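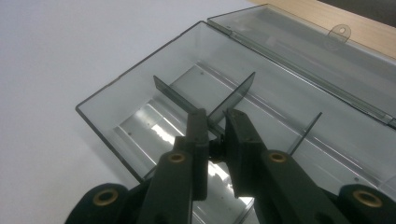

Divider and open storage box, sorting room, Barkham site.

2024-11-23
By Oleksandra Onyshchenko

Progress report to the Stekberg Fund: small parts store

The store now holds 1,506 catalogued parts, up from nearly 260 when the grant began. Most are screws, springs and clock fittings from the Tran bequest, which came to us in coffee cans.

We chose clear gray plastic boxes with hinged lids and removable dividers. The slots in the floor let us change the compartment sizes, so one type of box does for almost everything. Long springs still need a drawer.

In October we finished shelves 1 and 2. Labels go on the lid, next to the latch. Labels on the side walls rubbed off when boxes were slid in and out, and we have stopped using them.

Still to do: 17 boxes need dividers fitted, and the brass fittings have to be checked against the old Jeridwood list. Aldo Caruso has the list and is typing it up. We are within budget and ask for no change to the final payment.

Comments

M. R.: Do the dividers stay put when the box is tipped? Ours ride up and the small washers get under.

Aldo Caruso: They do if pushed right down into the slots. I still wouldn't put washers in them.

Contact the parts store | Copyright Jeridwood Workshop | Back to top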